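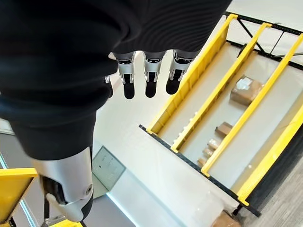 My council has decided that the way to keep under-16s off chat apps is to make every café, library and launderette with free wifi write down who used it. With a pen, if necessary. A thread, sorry.

1/ The proposal is from Bedum, where I live and where the free wifi is mostly used by people looking up when the bus is coming. It went out for comment in May. It's 86 pages long and the word "wifi" is spelt four different ways.

2/ The part everyone is sharing is clause 12. Any premises offering "open or semi-open internet" must take a name and a date of birth before handing over the password, and keep the record for 264 days.

3/ Why 264? I've read the whole thing twice and can't find out. It isn't nine months. It isn't a school year. I rang the office and was told it was "the figure that came out of the consultation". The consultation is the thing we're in now.

4/ "Semi-open" is defined as any network where the password is displayed in a place the public can see. So the chip shop with it on a chalkboard is caught. The chip shop where you have to ask the lad behind the counter is not. I expect a lot of chalkboards to be wiped.

5/ Fine for not keeping the register: 3000. Fine for losing the register, or letting somebody else read it: nothing at all. I looked for it. There's a heading, "Security of Records", and under it a paragraph that says records should be kept securely.

6/ So picture a ring binder under the till at my launderette, with the full name and birthday of every teenager in the neighbourhood, next to the fabric softener. This is the child protection measure.

7/ It gets better. Clause 19 says messages "sent by a minor using an encrypted application" over the café's network must be "made available in readable form on request". By the café.

8/ For anyone who hasn't had this argument at a family dinner: the café can't do that. The café sees scrambled traffic going past. The people who can read the message are the person who wrote it and the person who got it. The man who does the toasties has no part in it.

9/ I put this to the council's digital desk by email. Reply, in full: "Operators are expected to take reasonable steps." I asked what a reasonable step would be. That was at half past nine in the morning and I'm still waiting, though I did get an automated survey about how well my query was handled.

10/ Someone will say they must have meant the apps. Perhaps they did! The apps get one clause, 23, which "invites" them to cooperate. The launderette is fined and the apps are invited. I'd like to be invited to pay my parking tickets.

11/ Credit where due. Oona Miettinen, who sits for the north ward, has asked for clauses 12 and 19 to come out and be replaced with money for the school phone lessons that were cut last year. Her note is two pages and spells wifi the same way throughout.

12/ She also asked which other towns have tried this. The answer was Brultov. So I went and read up on Brultov, as I have no hobbies.

13/ Brultov did bring in a register. Cafés had to keep one for a year. The first inspection turned up a remarkable number of customers called Mickey Mouse, several of whom were born in 1900. The rule is still on the books there and as far as I can tell it's enforced about as keenly as the one on pigeons.

14/ Meanwhile the under-16s used their phone contracts. Which is what they do here as well. I asked my nephew when he last used café wifi and he looked at me as if I'd asked when he last sent a telegram.

15/ Now the bit I find less funny. The people who do use free wifi are the ones with no data left. Job forms, benefits logins, ringing home. They're the ones who'd be filling in the binder, and they don't get a chalkboard loophole at the library.

16/ The draft recommends a "digital register solution" from a firm called Undetti. Tablet on the counter, you type in your details, it goes off to a server. Where's the server? Page 71: "in a suitable location".

17/ There's a rival bid from Bianchini, who at least have a privacy page. It says they may share data with partners. It doesn't name the partners. Clicking "our partners" takes you back to the privacy page, which I suppose is private.

18/ I'm not against doing something, before my replies fill up. I've seen what goes round the group chats in Year 8 and some of it is vile. But the vile stuff was on a mobile network, in a bedroom, at eleven at night, and the person who dealt with it was a form tutor with 30 other kids to see to.

19/ Comments are open until the end of the month. The form is online. It has a box limit of 3000 characters and it logs you out after ten minutes, so write it somewhere else first and paste it in.

20/ You don't have to live here to comment, but you do need to give your name and date of birth. Retention period not stated.

21/ Small correction to 4/: the chip shop has been in touch. The chalkboard password was changed in March and the one on display has never worked since. They want to know whether that makes them semi-open or shut. I've told them to email the digital desk.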